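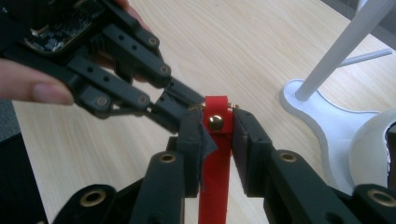

## Prenameck Snap Strap, red

A short fabric strap with a folded top, a thin metal ring and a round snap button. Weltgate sells it as a loose part for bags, key sets and tool pouches, and as a replacement for the strap on the Ashby pouch.

The ring and the snap are both gold in color. The ring passes through the fold at the top of the strap, and the snap sits just under it. The face of the snap is domed and shiny, so it is easy to find with a thumb when the strap is inside a bag.

### Details

- Color: red
- Strap: fabric
- Hardware: gold-colored ring and snap
- Length: 150 mm
- Pack sizes: single, or bag of 6
- Trade box: 80 straps
- Item name on invoices: Prenameck Snap Strap

### Fitting

1. Open the snap.
2. Pass the plain end through the loop or slot on your bag.
3. Bring the end back up and close the snap. Press on the center of the dome with the strap on a flat surface.

To open it again, pull close to the snap. Pulling on the ring puts the load on the fold and will wear it out sooner.

The ring takes most split rings and small clips. If you are hanging a large bunch of keys, use a clip between the keys and the strap — it is easier to take off at the door. The strap is not meant for lifting or for tying down loads.

### Care

Wipe with a damp cloth and let it dry flat. Do not bleach or tumble dry. The red can mark pale fabric when it is new, so wash it once by hand before fitting it to a light-colored bag. Metal polish will take the gold finish off the snap.

### Orders and stock

Straps ship from our Vovby store. Orders placed before noon are packed the same afternoon. The next delivery of red is due in August, and almost 1,000 of those are already reserved for trade customers, so order early if you need full boxes.

Unused straps can be returned in the original bag. We can't take back straps that have been cut or stitched.

For trade prices, write to Kirsten Gauthier at the sales desk. For questions about fitting or repairs, ask for Mogens Thygesen in the workshop. Please include the name of the bag or pouch you are fitting it to.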